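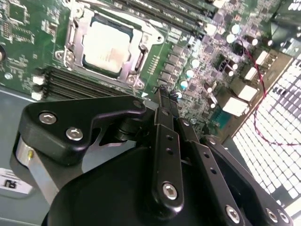 The running time printed on a film listing is treated as a fact about the film. It is closer to a fact about one copy of it. I have spent a good part of this year comparing versions of the same titles, and I think listings should stop giving a single number.

Take Irkutier, the ice-road drama that played the smaller festivals in March. The festival print ran 15 minutes longer than the version now in general release. The additional material is the whole of the depot sequence, in which the older driver refuses the second load. With it, the ending is a consequence. Without it, the ending is an accident. Reviews written from the festival print describe a film about debt. Reviews written from the release version describe a film about weather. Both sets sit on the same page under the same title, averaged into the same score, and a reader has no means of telling which review belongs to which cut.

A second problem is speed. Films shot at 24 frames per second were for decades transferred to 25 for television in much of the world. The picture runs four percent fast, and unless it is corrected the sound rises by a little less than a semitone. A film of 100 minutes becomes one of 96. No scene has been removed, but the shorter number looks like evidence of a cut, and people argue about missing footage that never existed. I have seen this happen with Trellevero, a slow film in which the pauses do most of the work. The television transfer trims every pause by the same fraction. The result is a little brisker and, to my ear, slightly comic in the courtroom scenes.

The third problem is the credits. Some services count them, some do not, and some cut away to a preview of another film before they finish. Golham puts its last shot after the first block of names. It is not a joke or a hint at a sequel. It is the shot that tells us the house was sold. On the service where I first watched it, that shot was reduced to a small window in the corner while a menu loaded over the rest of the screen.

The usual objection is that most viewers do not care. That may be so, and the fix does not require them to. A listing could carry three short fields: the name of the version, the frame rate of the transfer, and the length from first image to last. Book catalogs already distinguish editions, and readers who have no interest in editions pass over the line without harm.

Critics could do their part today. A review should say what was watched and how. One sentence at the foot is enough: release version, projected, full credits. I have started adding it to my own notes, and it has already settled two disagreements about Joseph, where the dubbed version drops the brother's letter and the subtitled one keeps it. I had called the brother underwritten. I had watched the dub.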